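Search this site Enter keywords Go

Recording pick-up-and-place examples in a bedroom: a working procedure

2 November 2019

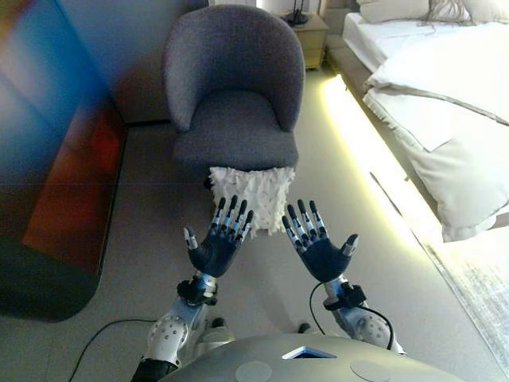 This page covers how to collect demonstrations for a tidying task with a two-handed robot under teleoperation. The task is simple to state: pick the cushion up off the floor and put it on the armchair. The target for a first training set is 300 good episodes. It assumes the arms are already calibrated and the operator has finished the Marwat practice exercises.

Before you start

Set the room up once and write down what you did. Note which lamps and light strips are on, whether the curtains are open, and where the robot's base is. Lighting can change between sessions, but it should not change halfway through an episode.

Check the power cable on the floor. Lay it flat and keep it out of the path between the robot and the chair. If it has to move during the session, stop recording first.

Set the head camera so that both hands and the seat of the chair are in view at the rest pose. We use palms up, fingers open and relaxed, hands a short distance apart. Save this pose in Pamo under a name you will recognize. Every episode begins and ends there.

Recording an episode

1. Bring the robot to the rest pose and wait for the joint readings to settle.

2. Place the cushion. Use the placement list, not your own judgment - people drift toward the easy spots after an hour or so. Our list has 12 positions, including a few where the cushion leans against the front of the chair.

3. Step out of the camera's view and start recording.

4. Reach with both hands. Turn the palms inward on the way down and close on the sides of the cushion. Shaggy or tufted covers need a deeper grip than plain ones, or the fingers take hold of the tufts and the cushion swings.

5. Lift straight up until it clears the seat, then move forward and lower it. Open the fingers before you pull back.

6. Return to the rest pose and stop recording.

7. Mark the episode good, recovered or bad right away. Do not leave this for the end of the day.

Keep a steady speed. If you pause to think, the pause goes into the data and the policy will learn to hesitate in the same place. It is better to throw the episode out and do it again.

Mistakes and recoveries

A dropped cushion is not a bad episode if you pick it up again and finish. Mark it recovered. We keep these at a small share of the set, and they help the policy get out of trouble later. Mark an episode bad if a hand hits the chair frame, if a person walks through the view, or if the camera drops out.

Varying the scene

After every block of 12 episodes, change one thing. Turn the chair a little, swap the cushion, or shift the base to one side. Leave the bed and nightstand where they are for the first set. Changing everything at once makes it hard to tell which change hurt when the success rate goes down.

Checking the data

Play back one episode from each block at normal speed before moving on. Look for missing camera time, joint values that jump, and hand commands that lag behind the video. In our January set at Sollodton we skipped this and lost 85 episodes to a clock that was off between the camera and the right hand.

When the set is complete, export it with the labels and the room notes in the same folder. Train on the good episodes first, then add the recovered ones and compare.

Related pages

Choosing a rest pose for two-handed tasks
Syncing camera and joint clocks in Pamo
Marwat practice exercises for new operators
What we changed after 3,000 episodes of towel folding
Zoltby glove controller: setup and calibration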